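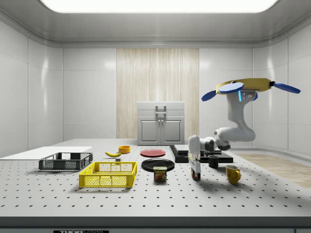 What is the difference between lie and lay?

Lie means to be in a flat position or to get into one. Lay means to put something down, and it needs an object.

How to use lie and lay

The steps below work for most sentences. Have a pencil ready, because you will be marking the verb and looking for what comes after it.

Step 1. Find the verb and ask "lay what?"

If the sentence has an answer, use lay. If it has no answer, use lie.

Please lay the books on the desk. (Lay what? The books.)
I want to lie down for an hour. (Lay what? There is no answer, so the verb is lie.)
The hens lay eggs in the barn. (Lay what? Eggs.)
The town lies north of the river. (No answer, so lies.)

Step 2. Decide when the action happens.

Most mistakes come from the past tense. The past tense of lie is lay, so it looks exactly like the other verb. Copy these forms onto a card and keep it next to you while you work.

Lie: lie, lay, lain, lying
Lay: lay, laid, laid, laying

Today I lie on the couch. Yesterday I lay on the couch. I have lain on the couch all afternoon.

Today I lay the keys by the door. Yesterday I laid the keys by the door. I have laid the keys by the door every night in March.

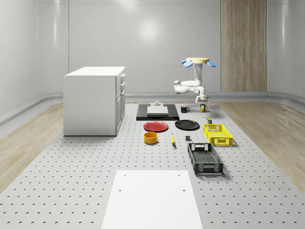

Lie with no object: The tray lies flat near the back of the table.

Step 3. Check the helping verb.

Has, have and had go with lain or laid. "He has laid in bed since noon" is a common mistake. There is no object, so it should be "He has lain in bed since noon." Lain sounds odd to many people and you will not hear it much in speech. Use it in school writing anyway.

Step 4. Check the -ing form.

Lying goes with lie. Laying goes with lay.

The dog is lying on the rug.
The workers are laying brick on Prikwood Street.

Watch the spelling of lying. The ie changes to y before the ending is added. The same thing happens with die and dying, and with tie and tying.

What about telling a lie?

That is a separate verb and it is regular. The forms are lie, lied, lied, lying. "She lied about her age" is correct. "She lied down" is wrong, and should be "She lay down."

Sit, stand and set

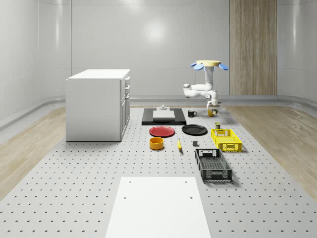
Sit and set follow the same rule as lie and lay. Sit usually has no object, and set usually has one. Stand is another good choice when you want to say where a thing is. For example, the white cabinet sits on the left side of the platform, or it stands there, and either verb is fine. You would need set for the action of placing it: "They set the cabinet on the platform." The past tense of sit is sat, and the past tense of set is still set.

Practice

Write the correct form of lie or lay in each blank. Answers are at the bottom of the page. The full worksheet, Sarnent Sheet B, has 15 sentences and can be printed on one side.

1. Mrs. Navickas ______ the baby in the crib an hour ago.
2. The cat has ______ in that chair all morning.
3. Please ______ your coat on the bed.
4. My shoes are ______ in the hall.
5. Last night I ______ awake until midnight.
6. They are ______ new carpet upstairs.

If you are using this with a class, do the first two out loud. Ask students to say the "what" before they write anything. Number 5 gives the most trouble and is worth putting on the board.

Answers

1. laid
2. lain
3. lay
4. lying
5. lay
6. laying

Worksheet by King-fai Wu. You may copy it for classroom use.

Next page: raise and rise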